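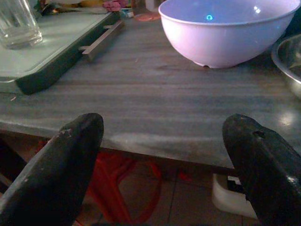
11 October 2022

Second week with the Wodska kit on loan from Trinbridge, and I've finally got enough hours on it to write down something more useful than "seems nice". Vitória wants a yes or no by the end of the loan, so I'm putting all of this in one place before I forget which gripe belongs to which firmware.

What we've got is the two-finger gripper, the little wrist camera, the mounting collar, and a licence for Lobo, their teleop and recording software. The quote is $3426 for the lot. The gripper on its own is $775, which tempts me a great deal more, but I'll get to that.

Mounting was easy! The collar went on first try, the colour-coded plugs only go in one way, and the cable has just enough slack that I could run the wrist through its full rotation with nothing tugging. I did have to swap one of the supplied screws for a longer one out of our own drawer (M4, third row, please put them back where you found them). The manual is a bit thin on torque settings. I went finger tight plus a quarter turn and nothing has crept so far.

Today was bowls, the glass and the tray. I wanted kitchen stuff because that's what the next job is going to be full of, and because our old Jurnasier gripper was hopeless with anything that had a curved wall. Thirteen tries at the rim of the white plastic bowl, approaching from above with one finger inside and one outside. Eleven good lifts. One slip came from me closing too early, and the other I can't explain, the fingers looked lined up and then the bowl just rotated out and sat back down. I've marked that one in the log to watch again.

The stainless bowl was harder. The grip is fine, it's the depth estimate that goes strange near the shiny rim. Lobo draws a little confidence ring around the target and on the steel it flickers like mad. I turned the overhead light off and it settled down a fair bit, so glare is my main suspect. Need to try it with a diffuser, or just a sheet of baking paper over the lamp like we did in May.

Tray by its handle: lovely. Slim metal handle, and the fingers close on it squarely with no fuss at all. I took the glass off first for the lifts, I'm not that brave. Then I did the glass separately at the lowest force setting, and it held without any creaking or drama. The force slider goes in steps though, and the jump from two to three is too big. I'd really like something in between for cups and such. Sent that to their support address and got a reply the same afternoon from a person who had clearly read my message, so full marks there.

Things I don't love:

The wrist camera sees both fingertips when they're open, which is what you want, but they take up a big chunk of the bottom of the picture. For tabletop work I keep wanting the camera tilted up a few degrees. The bracket has one angle and that's your lot. I could print a wedge. Vitória says if we're printing parts for a kit at this price we should be asking for a discount, and she's got a point.

Lobo drops the recording if the laptop goes to sleep. No warning, it simply stops, and you get a file that ends wherever it ended. Lost a nice run that way before lunch. I've turned sleep off on the grey laptop, please leave it off.

The calibration routine takes 29 minutes. You don't have to babysit it, but it wants redoing every time the collar comes off, and the collar comes off whenever somebody needs the arm for the other bench (I'm looking at all of us, me included).

Also the fingertip surfaces. Go easy when you come in low, I'd like to know what replacement tips cost and whether they're sold in pairs. It isn't on the quote.

Where I'm leaning: buy the gripper, skip the camera bracket, and ask Trinbridge if Lobo can be licensed by the month. We already have cameras, and our own recorder is ugly but it doesn't fall asleep. If they'll only sell the bundle then I'm a maybe.

To do next session:
Repeat the stainless bowl with the light diffused
Watch the odd slip again, frame by frame
Measure for the wedge
Email Trinbridge re tips, monthly licence, and how long the loan can stretch
Try the tray handle from the far side, elbow up

Log and recordings are in the shared folder under wodska, sorted by object.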